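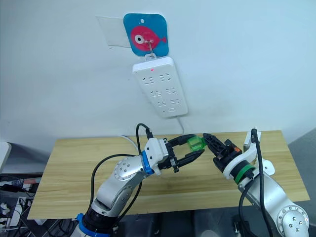 The handoff is the part of this build I want to spend most of my time on tonight. Picking things up was working within the first month. Passing a thing from one arm to the other took us from February until the start of summer, and most of what I know about calibration I learned from it. We use small translucent cubes like the green one between the grippers, and the left arm is the giver. It holds the cube out at its fingertips and stops. The right arm comes in from the other side and lines up its jaws. Everything hard happens in that last narrow gap.

(Pause. Ask who has built an arm or is building one. Adjust the next part if it's most of the room.)

Background, keep it short. I'm Filipa Valente, and I share a workshop in Rallorby with Tiago Quintela and Graça Rocha. Tiago does the wiring. Graça wrote most of the control code. I do the brackets, the mounts and the calibration, and I'm the one who agreed to give the talk. The project is called Menska. It has no purpose beyond the two of us who wanted to build it and the one who got talked into it.

The table. We had it already. It's wood, with a light top, and it is not perfectly flat. We measured it after two weeks of blaming the software. Low corner is at the back. We shimmed the feet and then redid the calibration for both arms, which took an evening. If you're starting out, level the table first.

The grippers don't match. The left one is a parallel-jaw type with curved fingers. The right one is more angular and has serrated pads. I would have liked a matched pair. In practice the curved fingers are good at holding something out by its edge, and the serrated pads are good at taking it away. Graça tried swapping the roles for a while and the success rate dropped, so we swapped them back.

Numbers slide. Read these out slowly.
First version of the handoff: 12 good passes out of 48 tries.
After leveling the table: better, but we didn't log it properly.
After changing the release timing: four misses out of 48.
All with the same cube and the same start position.

Release timing. This is the main point, so don't rush. Our first version opened the left gripper as soon as the right one reported that it had closed. Closed is only a position. It says where the fingers are and nothing about whether they have a grip. Now the right arm closes, waits, and pulls back a very small amount. If the load on the left wrist changes, the left gripper opens. If it doesn't change, the right arm backs off and tries again, up to five times, and then the whole thing stops and waits for one of us.

Cables. Expect a question on this. They run along the outside of the arms, with a loop left over at the wrist. Tiago had them tied down tight at first and the wrist couldn't make its full turn. The loops look messy and they stay.

Power. One line only: know where your switch is and be able to reach it without leaning over the table.

Things that still don't work:
Soft objects. The pull test reads a sponge as no grip at all.
Anything long enough to tip while the left arm is holding it.
Starting from a cube that was put down crooked. Abílio Fonseca at the Mahawong group has been sending us ideas for this and we haven't tried them yet.

(If short on time, skip to the next paragraph.)

What comes next is a second object shape, and moving the control code off Graça's laptop so that she can have it back. After that we'd like the pass to work in both directions. Bracket drawings and the calibration sheet are free to anyone who asks. Come and find me or Tiago at the break.

Questions.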